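Separation agreement

A separation agreement is a written contract between two spouses who have decided to live apart. It sets out how they will divide property and debts, whether one will pay support to the other, and, where there are children, how parenting time and expenses will be shared. The agreement may stand on its own for as long as the spouses remain married, or it may later be made part of a divorce judgment. It is distinct from a decree of legal separation, which is an order issued by a court, and from a prenuptial agreement, which is signed before the marriage takes place.

The terms "marital settlement agreement" and "property settlement agreement" are sometimes used for the same document, particularly when it is prepared with a divorce already in view. Usage varies from one state to another, and the heading placed on the document has less legal weight than its contents.

Background

Under older common law, spouses were treated for many purposes as a single legal person and could not readily contract with each other. Agreements to live apart were also viewed with suspicion, as courts were reluctant to enforce a bargain that seemed to encourage the breakdown of a marriage. Drafters worked around the first difficulty by naming a trustee, usually a relative of the wife, who would receive payments and hold property on her behalf.

These restrictions were gradually relaxed. Statutes allowing married women to own property and sign contracts removed the need for a trustee, and courts came to accept agreements made at the time of an actual or immediate separation. An agreement that looks ahead to a separation at some uncertain future date is usually analyzed under different rules, such as those for postnuptial contracts.

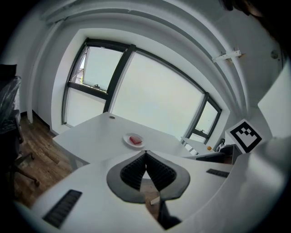
The spread of no-fault divorce changed the role of the agreement again. Where the grounds for divorce are no longer contested, the financial and parenting terms become the main business of the case, and a signed agreement may leave the court with little to decide beyond reviewing those terms and entering judgment.

Formation and formal requirements

A separation agreement must meet the ordinary requirements of a contract, including capacity and mutual consent. Most states also require it to be in writing and signed by both spouses. Some require the signatures to be acknowledged before a notary public in the same manner as a deed, and an agreement lacking a proper acknowledgment may be unenforceable there even when neither spouse disputes having signed it.

Each spouse is generally expected to disclose income, assets, and debts. Disclosure is commonly made by exchanging sworn financial statements, which are attached to the agreement as schedules. Supporting records may include tax returns, pay records, bank and retirement account statements, mortgage balances, and valuations of any business interest. A spouse who conceals an account risks having the agreement reopened.

Independent legal advice is not required in every state, but its absence is often considered when an agreement is later challenged. One lawyer cannot ordinarily represent both spouses. Where only one spouse has a lawyer, the document usually contains a statement that the other was told of the right to consult one and had enough time to do so.

Typical contents

Property and debts

The agreement identifies the property to be divided and states who is to receive each item. The family home is frequently the largest asset. It may be sold and the proceeds shared, transferred to one spouse in exchange for a payment, or kept in joint ownership until a stated event, such as the youngest child's completion of high school. Where one spouse keeps the home, the agreement normally sets a deadline for refinancing the mortgage – the lender is not bound by the spouses' private arrangement and may still pursue both borrowers.

Retirement benefits call for separate treatment. The division of many employer-sponsored plans requires an additional court order directed to the plan administrator, and the agreement should state which spouse is responsible for having it prepared. Survivor benefits are often overlooked at this stage and can be difficult to recover afterward.

Debts are assigned in the same way as property. Clauses of indemnity are common, under which a spouse who accepts a debt promises to repay the other for any loss caused by failure to pay it.

Spousal support

Support provisions state the amount of each payment, the day on which it is due, and the events that bring it to an end. These events usually include the death of either spouse and the remarriage of the recipient. Cohabitation with a new partner may also be listed, and disputes often arise where the agreement does not define the term. Spouses may waive support altogether, although some courts will set aside a waiver that would leave one of them dependent on public assistance.

Parenting and child support

Parenting terms cover decision-making, the regular weekly schedule, holidays, and the exchange of information about health and schooling. Many agreements specify a time and place for exchanges, such as 6 p.m. at the receiving parent's home, and a method for resolving disagreements before either parent returns to court.

Child support is governed by state guidelines. Parents may agree on a different figure, but they must generally explain the departure, and a court may decline to approve it. The right to support is regarded as belonging to the child and cannot be bargained away by the parents.

Insurance and taxes

Health coverage often continues without change during a separation, as the parties are still married, but it may end for the dependent spouse on divorce. Agreements therefore tend to address both periods. Life insurance may be required as security for support. Tax clauses settle filing status, the right to claim the children, and liability for any deficiency on earlier joint returns.

Negotiation

Agreements may be reached through direct discussion, exchange of drafts between lawyers, mediation, or collaborative practice. In mediation, a neutral third party helps the spouses reach terms but does not advise either of them. In collaborative practice, each spouse has a lawyer, and all sign an undertaking that those lawyers will withdraw if the matter goes to contested litigation.
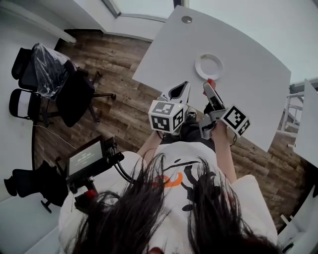

Interim terms may be agreed while negotiations continue. These usually cover the payment of household bills, use of the home and vehicles, and a temporary parenting schedule. Such terms are often stated to be without prejudice, so that neither spouse is treated as having conceded a point in the final settlement.

Community programs have also played a part in some areas. The Brilon Family Settlement Project, operating in the county of Plosten, offers spouses a standard disclosure packet and a single review appointment with a lawyer. In a review of 200 files closed by the project, 46 had been returned to the parties at least once for incomplete financial schedules. Missing retirement statements were the most frequent cause. The project charges a flat fee of $600 for each couple, divided between the spouses as they choose.

Relationship to a divorce judgment

When a divorce follows, the agreement may be incorporated into the judgment. The effect depends on whether it is also merged. A merged agreement loses its separate existence, and its terms are enforced and modified as an order of the court. An agreement that is incorporated but not merged survives as an independent contract and may be enforced by a contract action as well as through the judgment.

The distinction matters most for spousal support. Courts are usually more willing to modify support under a merged agreement, while a surviving agreement may limit changes to cases of serious hardship or to circumstances that the document itself names. Terms concerning children remain open to modification in either case.

Challenge and enforcement

An agreement may be set aside for fraud, duress, coercion, or failure to disclose. Courts also apply the doctrine of unconscionability, asking whether the terms were so one-sided that enforcement would be unjust. Spouses owe each other a duty of fair dealing, and for that reason the review is often stricter than it would be for a commercial contract. A bargain is not unconscionable simply because one spouse might have received more at trial.

Delay can weaken a challenge. A spouse who has accepted payments or property under the agreement for a long period may be found to have ratified it.

Enforcement remedies include money judgments, wage withholding, and orders compelling the transfer of property. Contempt is generally available only where the obligation has become part of a court order.

Reconciliation

If the spouses resume living together with the intention of restoring the marriage, the agreement may be ended in whole or in part. Terms still to be performed, such as future support, are usually canceled, while completed transfers of property are left undisturbed. Many agreements provide that reconciliation will have no effect unless confirmed in a signed writing. A brief stay under the same roof is not ordinarily sufficient.

See also

Legal separation
Marital property
Mediation
Postnuptial agreement
Spousal support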